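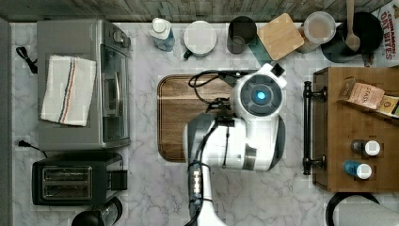

Laying Out a Short Counter with a Toaster Oven, a Toaster and a Cutting Board

Search this site Enter keyword Go

By Aicha Shehata, Pesville. Revised in March.

These instructions cover a single run of counter that has to hold a toaster oven, a pop-up toaster, a large cutting board and the usual row of canisters and bottles. They assume a fixed backsplash, outlets you can't move, and no spare shelf for the appliances. The order of work matters. Heat and cords come first, then the board, then the containers. Starting with the containers means moving all of them again.

What you need

Tape measure
Masking tape
Dish soap, a soft cloth and a dry towel
A damp paper towel or a thin non-slip mat for under the board
Reusable cord ties
The manual for each heating appliance, or a copy from the maker's site

Step 1. Clear and clean the run

Unplug everything and let it cool. Move all of it to a table, including the items that seem to be in the right place already. Empty the crumb trays of the toaster and toaster oven into the trash. Wash the trays by hand and dry them fully before putting them back.

Wipe the counter with warm water and a small amount of dish soap, working from the backsplash toward the front edge. Marble and similar stone should not be cleaned with vinegar, lemon or any acidic spray. If you don't know whether a surface is stone or a printed pattern, treat it as stone. Dry it with the towel. Pay attention to the joint between the counter and the backsplash, where crumbs collect behind appliance feet.

Step 2. Measure

Measure the depth of the counter from the front edge to the backsplash. Then measure each appliance at its deepest point, with the door handle included and the plug inserted. A straight plug adds a good deal to the depth of a toaster oven if the outlet is directly behind it.

Open the oven door and measure again. Write down both numbers. The open-door depth decides whether anything can stand in front of the oven, and most of the mistakes in a short layout come from having only the closed figure.

Measure the board last, along its long side, its short side and corner to corner. The corner-to-corner number is needed if the board will sit at an angle.

Step 3. Mark the heat zones

Place the toaster oven first. Look up the clearance in the manual and use that figure if one is given. Where the manual is missing, I leave 3 inches at the back and more than 2 inches at any side that has vents. Check which sides those are, as the slats are not always at the rear. Mark the outline and the clearance on the counter with masking tape.

Nothing is stored inside the taped area. The top of the oven is part of it. A folded dish towel can rest there while the appliance is cold and unplugged, but it comes off before the oven is switched on. The same goes for plastic lids and paper packaging. If you find that the towel always ends up there, put a hook or a rail within reach of the oven and keep the towel on that.

The pop-up toaster gets its own zone. It needs open air above the slots, so it can't go under a low cabinet or beneath a hanging towel. Stand it with the slots clear and the lever facing the person using it.
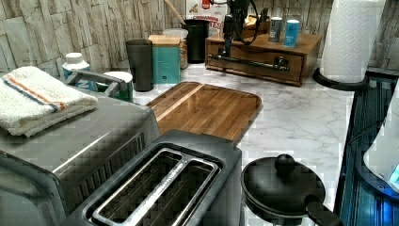 The two heating appliances can stand next to each other on a short counter if the vents of one don't blow against the other. Turn the toaster so that its narrow end faces the oven, or move it forward and to one side. A toaster kept near the front edge must have its cord routed away from the edge, and that position is a poor choice in a house with small children. In that case push it back after each use.

Keep spray bottles and pressurized cans out of both zones. Dish soap in a plastic bottle is safer by the sink than against a metal housing.

Step 4. Route the cords

Run each cord along the backsplash by the shortest path to the outlet. Don't pass a cord under a board, behind a hot housing or through the space where the oven door opens. Take up slack with a loose loop and a reusable tie. A tightly wound bundle traps heat, so leave the loop open enough to put a hand through.

Plug high-wattage appliances directly into the wall. A toaster and a toaster oven on the same circuit will often trip the breaker when used together. If the kitchen has more than one circuit at the counter, split the pair between them. If it has only one, run them in turn.

When an appliance isn't in use, unplug it and lay the plug where it can be seen. A plug that has dropped behind the oven tends to get pulled out by its cord.

Step 5. Place the cutting board

The board takes the largest clear rectangle that remains. On most counters this is in front of or beside the appliances, and the long side should run parallel with the front edge. If the corner-to-corner measurement allows it, the board can be set diagonally. A diagonal position gives a right-handed or left-handed user a better angle, but it uses up the corners of the counter for nothing else.

Check these points before settling on a position:

The whole board is supported by the counter.
The toaster oven door opens fully without passing over the work area.
A hand can reach past the board to the oven controls without crossing the toaster slots.
The board doesn't rock when pressed at each corner.

A board that rocks is either warped or resting on a crumb. Wipe under it first. For a slight warp, lay a damp paper towel or a thin mat underneath. Don't wedge it with folded card, which stays wet.

If the board has a juice groove, use the grooved face for meat and ripe fruit and the flat face for bread. Wash wood boards by hand on both faces, dry them, and stand them on edge until dry all the way through. Oil the board with food-grade mineral oil when the surface looks pale and feels rough. Lay it back on the counter only after the oil has soaked in and the excess has been wiped off.

Don't slide the board partly under the toaster to gain space. The toaster ends up tilted, and its crumbs fall on the cutting surface. If the board is too long for the run, store it on edge elsewhere and use a smaller one day to day.
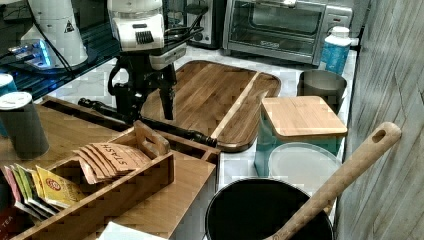 Step 6. Group the containers

Sort the small items by where they are used. Coffee, tea and sugar go together. Oils and salt go near the stove. Cleaning products leave the counter completely, or go to the sink end.

A wood organizer box with compartments holds loose packets, spoons and lids that would otherwise drift across the work area. Place it at the end of the run farthest from the oven. A tea caddy with a cut-out handle can sit in or in front of the box, provided it can be lifted out with one hand. Put the tall things in the rear compartments.

Canisters stand best in a single row, with the ones used daily at the front if there has to be a second row. Canisters with light-colored lids are easy to tell apart from the side but look identical from overhead, so label the lids if the counter is deep or low. My sister Marwa Shehata uses a strip of masking tape on each lid with the contents and the fill date, and I have copied the method. Write with a pencil. Marker bleeds on damp tape.

Cups and tumblers can stand at the rear corner of the board, clear of the knife hand. Loose lids shouldn't lie on the counter. A clear or frosted lid is hard to see on a pale veined surface, and it slides when something is set on it. Return it to its container or stand it in the organizer.

Step 7. Assign a place for pots

A covered saucepan or a round pot often ends up on the counter between uses. Choose one spot for it, at the front corner opposite the toaster. Set the handle parallel to the front edge or pointing toward the backsplash. It must not project over the edge where it can be caught by a sleeve.

A pot straight from the burner goes on a trivet. Stone can crack from sudden heat, laminate blisters, and a wood board will scorch.

Step 8. Test the layout

Prepare one ordinary meal without changing anything. Slice bread, toast it, open the oven, lift the kettle or the coffee canister, put the pot down. Note each time an object has to be moved to get at another. Anything moved more than once during the meal is in the wrong place.

Adjust and test again. Remove the masking tape once the positions hold for a week of cooking. Leave the tape at the oven clearance if other people share the kitchen. 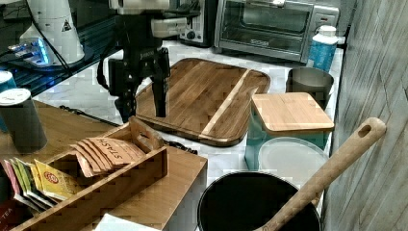 Board laid flat on the counter, with the toaster and toaster oven at the back.

Troubleshooting

The backsplash behind the oven is hot to the touch.
Switch the oven off and increase the rear gap. Wood planks and thin tile panels discolor before they show other damage, so compare the color behind the oven with the color at the far end of the run.

The board leaves a damp outline on the counter.
The underside went down wet. Dry both faces and stand the board on edge overnight.

The breaker trips when both appliances are on.
They share a circuit. See Step 4.

Crumbs reach the board from the toaster.
Empty the tray more often and increase the gap between the two. Turning the toaster upside down to shake it is not recommended by most manuals.

The canisters creep forward.
The row is too deep for the counter. Take out whatever hasn't been opened in the last month and move it to a cupboard.

Corrections to the measurements in Step 3 can be left on the comments page. Please give the depth of your counter and whether the outlet is behind the oven or beside it.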